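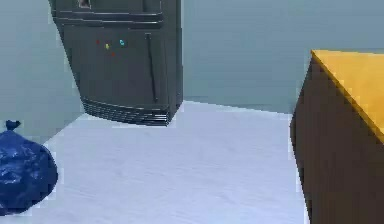
Refrigerator with long vertical door handle, rendered view

Support log: Trenance site, borehole 2 – low delivery at wellhead
Posted by Rohani Liew, Tuesday, December 10, 2019
Print this page | E-mail this page

Status: closed

Reported by Wulan Majimbun, Mandagi site office. Flow at the wellhead has fallen since November and the pump now trips on dry-run protection after a few minutes. Column is threaded steel riser pipe with a Sturberg submersible at the bottom. The check valve sits directly above the pump. No changes to the control panel settings.

Entry 1 – R. Liew
Asked site for static and pumping water levels, motor current on each phase, and wellhead pressure against a closed valve. Please do not run against the closed valve any longer than it takes to read the gauge.

Entry 2 – W. Majimbun
Static level has not moved from the commissioning record. Pumping level is higher than the record, so the well is not being drawn down as far as it was. Current is low and even across all phases. Closed-valve pressure is well under the curve. Water can be heard falling inside the casing while the pump runs.

Entry 3 – R. Liew
The water level readings rule out a dry well. Low current would fit a false dry-run trip, as the relay reads current only and has no level probe. A worn pump would explain the pressure but not the noise. Falling water points to a leak in the column above the pumping level. Do not lower the trip setting to keep it running. Second test requested: stop the pump, leave the wellhead valve shut and watch the gauge.

Entry 4 – Sekar Pillai, field service
Test done. Pressure drops to nothing straight after stopping. Column drains to static level each time. Cable insulation tested before lifting, reading 200 megohms, acceptable.

Entry 5 – S. Pillai
Column lifted. Coupling at joint 9 from the top has a split along the thread root and the pipe end is scored by the jet. Joint 3 shows light corrosion on the outside, threads sound. Check valve seats properly on the bench. Pump intake screen part blocked with scale, cleaned. Pump turns freely by hand. Impellers not inspected.

Entry 6 – Fouad Chraibi, stores
Replacement coupling and two lengths of riser sent from Brarstead. The second length is a spare and stays on site.

Entry 7 – S. Pillai
Column refitted with new coupling and one new length. Torque arrestor moved up slightly, clear of the cable splice. Closed-valve pressure back on the curve – gauge holds after stopping. Current normal, no trips during the test run. Dry-run setting left as found.

Entry 8 – R. Liew
Closed. Impeller wear remains unchecked, to be looked at on the next lift. Site to log closed-valve pressure monthly and reopen this ticket if it falls.

Comments (2) | Shares (3)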